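Last changed 2024-03-01. Applies to release 2 of the data.

# Sadent pot-holding set

This repository holds the recordings, labels and evaluation scripts for our work on gripping clear glass with a two-handed robot. The method is called Hodance. It decides where to place the fingers on a transparent vessel by combining the head camera view with joint readings from the hand, so that the grip does not depend on depth values alone. Depth sensors tend to see straight through glass or return the reflection of something else, and we wanted a set in which that happens often.

The task is the same throughout: the left hand takes hold of a glass pot under the outlet of a coffee machine, and the right hand stays on the table. 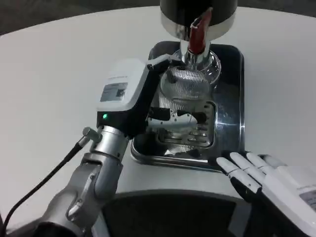

Someone at Abernathy wrote, after trying the first release, that the labels treated any touch as a grip, and that a policy trained on them learned to rest its fingers against the glass and stop there. They asked for contact and closure to be marked separately.

We agreed, and release 2 does this. Each episode now has a `contact` time and a `closed` time. In release 1 there was only `grasp`, which matched neither of them very well. If your code reads the old field, it will still find it, but the value is now a copy of `closed`.

## What is in the set

- 2615 episodes in total
- 562 of these are held out for testing
- 14 start positions for the left arm, listed in `starts.csv`

Each episode folder contains:

- `head/` – colour frames from the head camera
- `joints.csv` – joint positions for both arms and both hands
- `events.json` – contact and closure times, plus the outcome
- `notes.txt` – free text from the operator, often blank

The outcome is one of `held`, `slipped`, `missed` or `stopped`. An episode is marked `stopped` when the operator ended it by hand. Please don't count these as failures. In many of them the arm was doing nothing wrong and the operator was being careful.

## How the labels were made

Contact times come from a change in finger joint load and were then checked by eye. Closure is the first moment at which all the finger joints on the left hand stay still while the load stays up. The checking was done from the head view only. Where the fingers hide each other, the checker had to rely on the load curve, and those episodes carry the flag `occluded: true`.

The right hand has no event labels. It stays in the recordings because a policy that controls both arms needs to know what the other one should do, even when the answer is to keep out of the way.

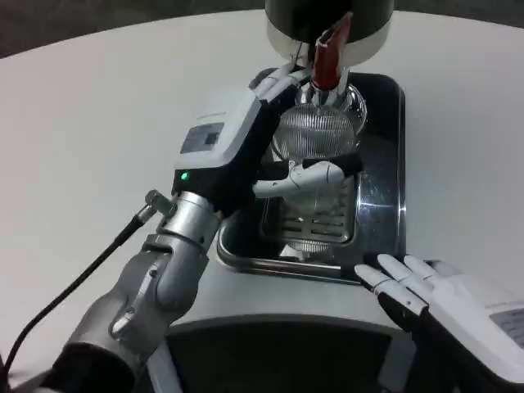 Policies trained with the right arm left out of the action space did slightly better on closure but could not be run on the full robot without a separate rule to hold that arm in place. We report the two-arm version as the main result for that reason. The one-arm scores are in `results/extra/`.

## Results

The main comparison is between Hodance and the same network given depth only. The depth-only version places its fingers too far back on the glass, and most of its errors are `missed`. Hodance misses less often, and what remains is mostly `slipped`. Tables for every start position are in `results/main/`.

We also tried adding a second term to the loss to punish early closing. It helped on some starts and hurt on others – we left it switched off. The option is `early_close_weight` in the config file if you want to try it.

## Running the evaluation

```
pip install -r requirements.txt
python evaluate.py --split test --model hodance
```

Scores are written to `out/scores.csv`. The script needs the whole test split on disk and will exit with an error if any folder is missing.

## Known limits

The camera, robot and lighting are the same in all episodes. We have not tested on other glassware and would expect the scores to drop. The set covers taking hold of the pot only. Lifting and pouring belong to the Brarov recordings, and these use a different file layout, so don't mix the two without converting first.

Clock drift between the head camera and the joint log was corrected in May, before release 1. A few early episodes still show a small offset. They are listed in `drift.txt` and none of them are in the test split.

## Licence

Free for research and teaching. For anything else, open an issue on the Sadent repository and say what you plan to use it for.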